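Standing all day on hard floors - what are you wearing on your feet?

terrazzo_tom
Started a new job in April and I'm on my feet the whole shift, speckled hard floor wall to wall, no mats anywhere. By the time I get to my car my heels are killing me. I've been wearing the same black shoes I used to wear to the office and I think they were made for sitting down in! Budget is tight, I'd like to stay under 50 bucks if that's even possible. Dress code is dark pants, black shoes, no logos bigger than a quarter. What do you all use?

mollybakes
Ex-pharmacy tech, been there. Skip the shoes for now and buy insoles first. I got the Divau ones (the firm ones, the squishy ones went flat on me in a month) for 30 bucks and they fit in whatever I already owned. Take out the insole that came with the shoe before you put them in, I didn't for the first week and wondered why my toes were numb lol.

gradystreet
Going to disagree with molly a little. If the shoe is bad, an insole is a band-aid. I did 5 years in a warehouse and went through every insole on the rack before I finally bought shoes a half size up. Feet swell. Try them on at the end of the day, in the socks you're going to wear, and walk on the hard part of the store and not the carpet.
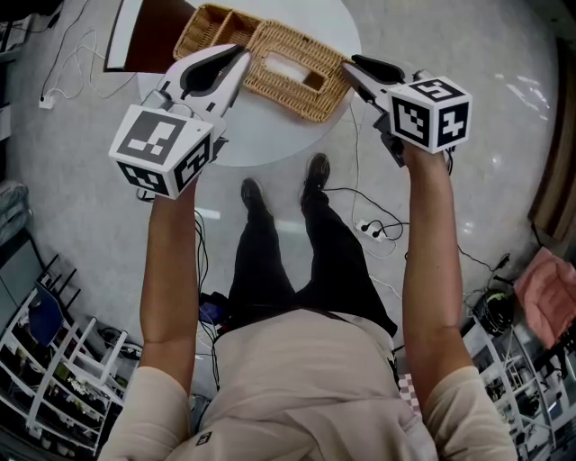

I ended up with a pair of Cenari slip-ons, plain black, ugly as anything, and I've bought the same pair again twice. They do run over budget, so watch for a sale.

mollybakes
I didn't say insoles fix everything, I said start there - the man has 50 bucks, Grady.

gradystreet
Fair!

Radka Angelovski
Two pairs. That's my whole advice. Wear one Monday, the other one the next day, and keep swapping so the foam gets time to spring back and the insides can dry out. 2 cheap pairs have lasted me longer than one nice pair ever did. Also roll a frozen water bottle under your foot while you watch TV, it hurts so good.

kneehighnolan
Does the swapping thing really do anything? My brother swears by it but he also swears by copper bracelets.

Radka Angelovski
No idea about the science, my feet like it. The drying out part is real, ask anyone who shares a closet with me.

terrazzo_tom
Ok this is great, thank you. Went to the mall Saturday after my shift like Grady said and yep, I've been wearing a half size too small for who knows how long. Found some black ones on clearance and I'm going to try the Divau insoles next paycheck. Anybody have opinions on compression socks, or should I start a new thread?

mollybakes
New thread, and tag me. I have OPINIONS.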